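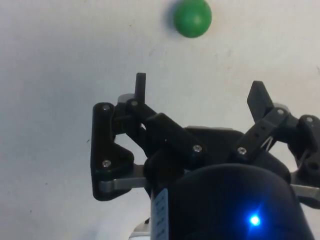
Zovbridge Automation Forum > Cell Setup and Maintenance
Thread: Gripper alignment checks on a ball-and-basket cell

plurnstead_lab
We are revising the weekly maintenance sheet for our pick-and-place cell and would welcome comments before Monday. The arm hangs over a cloth-covered table and works with a green ball and a wicker basket. Our current procedure is as follows.
1. Open the gripper fully and inspect the pivot screws on both finger linkages. Mark any screw that turns under light finger pressure.
2. Set the basket at the left of the table, at an angle, and place the ball inside it. Confirm that the side camera has a clear view of the ball over the rim.

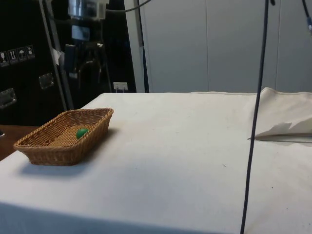
3. Run 52 open-and-close cycles with no load, then repeat the screw inspection.
4. Record the cycle count and sign the sheet.

c_ninh
I would raise the cable before anything else. In the basket view it hangs straight down across the right of the picture. Please secure it before step 2.
Châu Ninh, Gultov Equipment Services

taheri_support
With respect, I do not agree that it should come first. A hanging cable is a nuisance, but a loose pivot screw will spoil every grasp. At our site we log screw checks every 420 cycles, and most of our faults were found that way.

c_ninh
My concern is strain at the connector. Both checks take only a few minutes, so the order may be left to the site.

plurnstead_lab
Thank you both. The cable check will be added as step 1. We also propose a second position test, with the ball out on the open cloth to the right of the basket and the gripper raised well clear of the table.

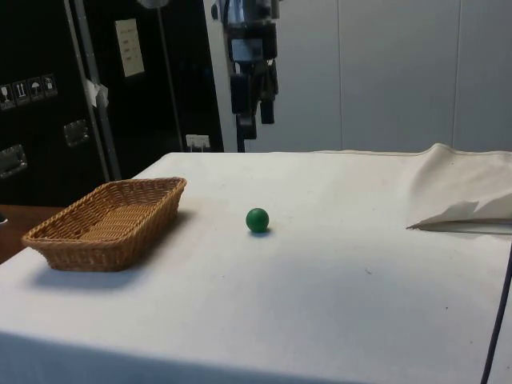

The test would be run at the same arm speed as the basket test, so that the two results may be compared. We recorded 358 cycles on the present finger pads in February and intend to replace them at around 500.

taheri_support
The second test is sensible. I would ask that the cloth be pulled flat at the right side first – a fold can shift when the arm passes over it.

c_ninh
Agreed on the cloth. I would not wait so long on the pads, however. Please inspect them every 100 cycles and replace them on condition.

plurnstead_lab
Noted. The revised sheet will be posted in this thread.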